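Forums > Hardware & Troubleshooting > Arms and Grippers
Filed under: Bimanual, Faults, Safety

Left gripper drops out mid-reach, no fault on the pendant

tilecutter_ab
Okay, I'm stumped and a little spooked, so here goes. Two arms on a table, Riedl grippers on both, Jelby controller running the pair. Since July the left gripper has been randomly losing comms in the middle of a reach. The arm keeps moving. The fingers just stay wherever they were and the controller says everything is green!

Tuesday it did it with my hand on the table. I was straightening the mat for the next run, the right arm was parked, and the left one came in anyway, fingers half closed, and pushed my wrist sideways. No injury, just a red mark and some language. But I had pressed pause, and I thought pause meant pause.

It's a toy task, nothing heavy. The mat gets slid up to the little goal, both grippers on it, one from each side. The dropout nearly always comes as the left one lines up on the near corner.

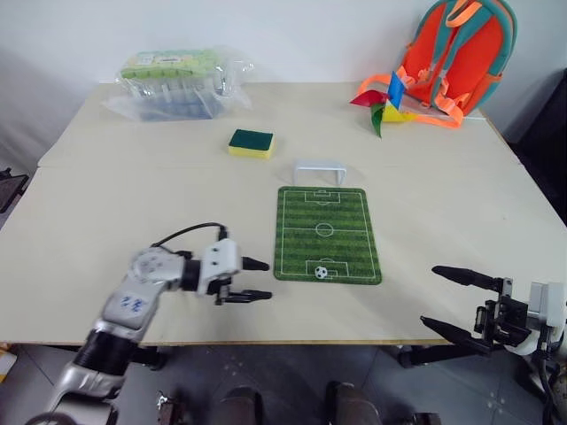

Things I've done so far:

1. Swapped the gripper cable for a new one from Kiltier. Ran clean for a day, then back to the same thing.
2. Reflashed the gripper firmware. No change.
3. Pulled the log. The last bad run stops getting gripper replies at step 1,132 and the arm carries on to the end of the trajectory like nothing happened.
4. Ran the left gripper open/close on its own with the arm parked, 2,000 cycles. Not one dropout.

So is it the gripper or the controller? I have a ticket open and I'd like to sound like I know what I'm talking about.

mossback
Number 4 is your answer. Parked arm, no dropouts. Moving arm, dropouts. It's the cable or the socket, and a new cable only lasted a day because whatever is hurting it is still there. Look at that black loop coming up off the joint and over to the wrist. When the wrist rolls, where does the slack go? On mine it went straight into the plug.

tilecutter_ab
Huh. I never cycled it with the wrist moving. The loop looked plenty long to me so I left it alone.

gantry_goblin
I'm going to disagree with mossback a bit. Cable, sure, maybe. But a bad cable should give you a stop, and you got a green light. That's a controller setting. Jelby ships with the tool timeout set to 3,000 ms and the action set to "warn," and the warning goes in a log that you have to go open yourself. Three seconds is forever with an arm moving. Set it to stop and make it short.

mossback
You can set it as short as you like, the plug is still getting yanked.

gantry_goblin
And you can fix the plug all day long and the next thing that breaks will do it with a green light on — which one of those hits somebody in the wrist?

mossback
Fair. Do both. I'd still do the cable first, or he'll be getting stops every five minutes and he'll turn the setting back off. Ask me how I know.

pallet_jackie
Can we talk about the pause thing? You two are arguing about the gripper and the guy got shoved by an arm that was supposed to be paused. tilecutter, did you pause from the pendant or from the script?

tilecutter_ab
From the script. Keyboard.

pallet_jackie
Then you paused the script. The move that was already queued on the controller still goes. Please don't put your hands on that table again on a keyboard pause. Hit the e-stop, or pause on the pendant and watch it say so for both arms, then reach in. I got a jammed thumb out of this exact thing at a shop in Fincombe and I was out of the good coffee mug hand for a week.

gantry_goblin
+1 to this, more important than anything I said.

kettleboy
Kinda think this is overblown? Those arms have contact detection, it's a foam ball level of force. I reach in all the time.

pallet_jackie
Contact detection watches the arm joints. It doesn't know where the fingers are, and his were half closed when the controller thought they were somewhere else. Reach in all you want, but don't tell a guy with a mark on his wrist that it's fine.

kettleboy
Didn't say fine. Said overblown. Whatever.

tilecutter_ab
Update, and mossback gets the first beer. I took the cover off the wrist housing and one of the 2 latches on the socket is cracked. If I roll the wrist by hand with the gripper powered, the light on it blinks out at the same angle over and over. I've got the cable clipped farther back now with a softer bend, and a socket on order.

gantry_goblin, I changed the action to stop too. Pulled the plug on purpose during a slow move and the arm stopped and threw a real error on the pendant. Very satisfying!

And I moved the e-stop from the back of the bench to where my left hand sits. The keyboard pause is getting deleted from the script tonight.

mossback
Check the right one while you have the screwdriver out.

tilecutter_ab
Ugh. Yeah. Will do, and I'll post when the socket shows up.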